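Kesix two-arm kit on table-clearing: tips after a month

Been running the rental kit from Kesix since April. Two arms, black grippers, one software seat. Came to 476 for the month with delivery. Jarnance has a similar one but the wait list was silly. Quick notes, mostly for anybody thinking of using it for dishes, cups, party cleanup, that kind of thing.

Cover the table first. Plain matte cloth, black works best, a shiny table gave me nothing but missed grabs. Pull it flat but dont fuss over wrinkles. Small creases are fine, a big ridge will tip a cup.

Start with paper bowls and plastic cups. No glass. No china until you trust your grip setting. I keep mine at 47 out of 100 for plastic, lower for paper. Any higher and the rims fold.

Cables. Leave a loose loop under each gripper so the wrist can turn. Too tight and it yanks the connector, too long and it drags through whatever is on the table. Tape the slack further back, not near the wrist.

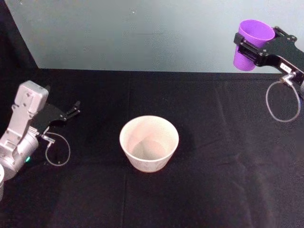
Grab cups around the middle. Rim grabs slip, and low grabs knock the thing next to it. Bright colors are easier to teach than white ones, so if you're buying a stack just for practice get purple or red.

Give every item some room. Crowded table = arms waiting on each other forever. I put the bowl between the two and let one side do the work while the other one parks.

Zanele Mokoena on the Clolura board runs hers slower than I do and says she gets fewer drops. Tried it. She's right, but a full table takes most of an evening.

Gripes: manual is bad. Support is good, Judite Falcão called me back the same afternoon and walked me thru the wrist calibration. Do that again every time you move the base, even a little.

Would I buy? At 3,641 for the pair, no. Renting, yes, for a month or two. Ask for the spare finger pads up front, they charge seperate shipping if you forget.

Next I'm trying it on the Paiva folding table, will post if the legs hold.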